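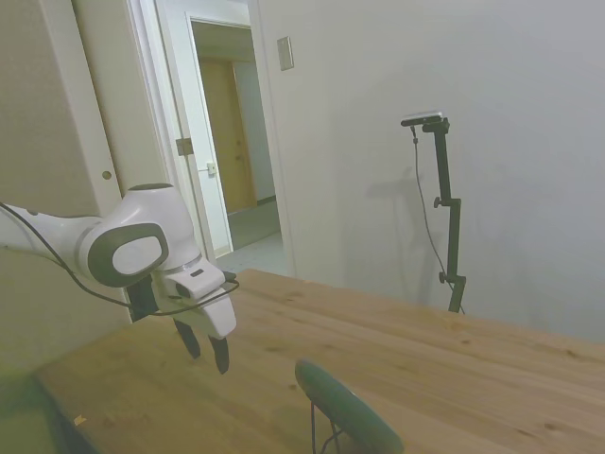 Chapter 7
Routine Care of a Tabletop Arm Cell

This chapter covers the Warnix cell used in the Hokness course: one arm, one two-finger gripper, a wooden work surface, and a camera on a stand facing the table. After reading it, you should be able to inspect the cell, correct cable routing, and decide when the camera must be calibrated again.

7.1 Cable Routing

The gripper cable runs outside the arm and must have enough slack for full wrist rotation. A strap on the upper link carries the load. Move each joint through its range at low speed and watch the loop below the wrist. Log joint hours at each inspection; the sample log in Table 7.1 begins at 2,364 hours.

7.2 Status Light

Read the light on the gripper side before entering the work area. Color codes are listed in the Stullow manual, Appendix B. A lit strip alone does not confirm that the arm is safe to touch.

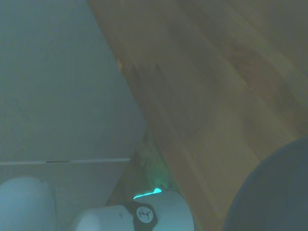

7.3 Fingers and Camera

Check both fingers for play with the arm held clear of the table. Replace the finger pads every 1,000 hours. Tighten the knobs on the camera stand by hand, then run the Ozoliņš calibration routine.

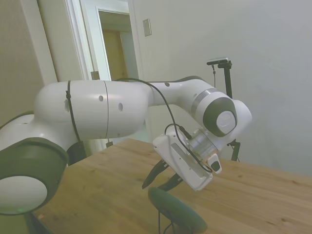

When must the camera be calibrated again?

Calibrate after any movement of the stand, after a change of fingers, and after every 252 hours of operation.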